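Stetsiuk rebound net review: a season of catching practice in the backyard

Posted August 5, 2022

I drop catches. I should get that out of the way first, because if you field at slip for a living or you were born with hands like buckets, this review probably isn't for you. I play for Briltanbridge, second team mostly, first team when people are at weddings, and last season I put down so many easy ones at midwicket that our captain, Declan Carroll, moved me to fine leg and then apologized to the fine leg he was replacing. So over the winter I decided I was going to fix it, and in December I bought the Stetsiuk rebound net.

If you haven't seen one of these, it's a square steel frame with a tight net laced across it on bungee cords, and it stands up at an angle on a pair of back legs. You throw a cricket ball at it, the ball comes back at you, you catch it (or you don't). That's the entire product. They've been around forever in one form or another, and the big training centers have the fancy curved ones that cost as much as my car's transmission. The Stetsiuk is the cheap end of things. I paid $103 with shipping, which felt like a lot for a trampoline standing on its side, but the next one up from Leltov was nearly double and I couldn't talk myself into it.

Putting it together

The box is heavier than you'd think and longer than you'd think. Mine got left on the porch and I had to walk it inside end over end like a refrigerator. Inside you get the frame tubes, the two legs, the net, a bag of bungee loops and a single sheet of instructions with drawings so small I ended up taking a photo with my phone and zooming in.

The frame itself is easy! The tubes push together with those little spring buttons and I had it square in no time. The net is a different story. You hook it on with the bungee loops, and the first side is fine, and the second side is fine, and then by the third side the whole thing is pulling against you and the last few loops need real strength. I pinched my thumb twice. My advice is to do the corners first, all of them, and then work along the sides a few loops at a time, swapping from one side to the opposite one. The instructions tell you to go around in a circle. Don't do that. I did that, and had to take it all off and start over.

Also, get somebody to help. Annick Lecomte, who opens the bowling for us and has much better hands than me in every sense, came over and we got the last side on together with her leaning on the frame and me swearing at the hooks.
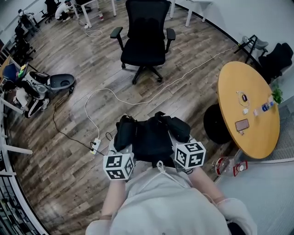

Gray hoodie on, black bag in the lap.

Using it

Okay, the good stuff. It works, and it's fun, which I was not expecting from something I bought out of shame. There are 4 angle settings on the back legs. The steepest one sends the ball back flat and quick, so it's good for slip and short cover type catches. The one below that gives you something around chest height. Then the lower two pop the ball up, and the lowest of all sends it up nice and high so you can shuffle around under it like an idiot, which is the kind I always drop.

What I liked most is how much you can change just by moving your feet. Stand close and throw hard and you barely have time to see it. Back up ten steps and you get a lazy one that dies on you at the ankles, so you have to dive or at least bend over with purpose. Throw at the edge of the net and it comes off sideways. I got into a routine of 100 catches in the evening before dinner, and I kept a tally of drops on the back of an envelope for the first month. The envelope was humbling, then less humbling, and then I lost it.

The rebound is pretty true as long as you hit the middle two thirds of the net. Out near the frame it gets weird, and if you hit the steel itself the ball goes wherever it likes. Mine went into the neighbor's hydrangeas, then into the neighbor's gutter, and once straight back at my shin at a speed I'd call unreasonable. There's a thin foam sleeve that goes over the bottom tube and that's all the padding you get. I bought some pipe insulation from the hardware store, slit it down one side and put it around the other three tubes. Huge improvement, cost next to nothing, and I really think Stetsiuk should just put it in the box.

Real balls or not?

The listing says it's fine with hard balls, and mostly it is. I used an old match ball from the start, plus a couple of those softer training ones for when my nephew came over. The net hasn't torn anywhere. What has gone is the bungees. Two snapped in spring, both along the top edge, and a third is looking thin. There are 5 spares in the bag, so I'm still ahead, but I'd like to know where to buy more when I run out, and the website doesn't list them. I emailed and got a friendly reply that replacements were "coming," and that was a while ago now.

I've also noticed the net has slackened a little. It isn't terrible, but throws that used to come back at my chest now come back at my belt. You can tighten it by moving the hooks in by one square, which I did on the two sides, and that helped.

Wind and grass

It's light enough that I can drag it out of the garage by myself, and light enough that a good gust will put it on its face. There are ground pegs, but they're the skinny kind you get with a cheap tent and they bent the first time I hit a stone. I use proper tent stakes now. On the club's artificial strip you can't peg it at all, so we hang a kit bag over the back bar – not elegant, but it stays put.

Folding it up is supposed to be one of the selling points. The legs fold flat, sure. The frame stays a big square unless you take the net off, and having put that net on once I am never taking it off again. So think about where it's going to live! Mine leans against the garage wall behind the lawnmower, and it won't go in the back of a normal sedan. When we want it at practice, Zakhar Dovhaniuk brings his pickup.

With other people

I figured this was going to be a solo toy, but it's better with two. One person stands behind and throws past the other one's shoulder, so the catcher doesn't know where it's coming from or how fast. That's a much better drill than throwing to yourself, since you always know what your own arm is about to do. We ran it at Tuesday practice with a line of people, one catch each and then peel off to the back, and even the guys who hate fielding drills stuck with it until the light went. Myroslav Symonenko, our keeper, now takes it over for the first part of every session and I have to ask nicely to get a turn on my own net.

Compared to the Leltov

One of the other clubs in our league, Fivbridge, has the Leltov, and I got a go on it before our away game there. It's a nicer thing. Thicker tubes, padding all the way around, and the net is two-sided with a looser face for high catches. It also didn't move at all when I hit it hard. If a club is paying and it's going to be used by a whole squad all summer, I'd get that one. For one person in a backyard I couldn't feel enough difference in the catching itself to wish I'd spent the money.

Has it helped?

I've held more than I've dropped this season, which I couldn't have told you last year. The one I'm proudest of was a skier off Annick's bowling, straight up into the sun, and I had time to think about every single one I'd ever put down. Got it, though. Declan has moved me back to midwicket.

Some of that could be the new contact lenses, to be fair.

Quick rundown

Good: price, true bounce in the middle, a decent range of angles, net has stood up to hard balls.
Not so good: miserable to lace up, useless pegs, bare steel on three sides, no way to order spare bungees yet.
Buy it if: you have a yard and somewhere to keep a big square thing.
Skip it if: you need it to travel, or you live somewhere really windy.

Four stars from me. It would have been a bit more if they'd thrown in the foam. If anyone has found bungee loops from another brand that fit the Stetsiuk hooks, please leave a comment, I'm going to need them before next season.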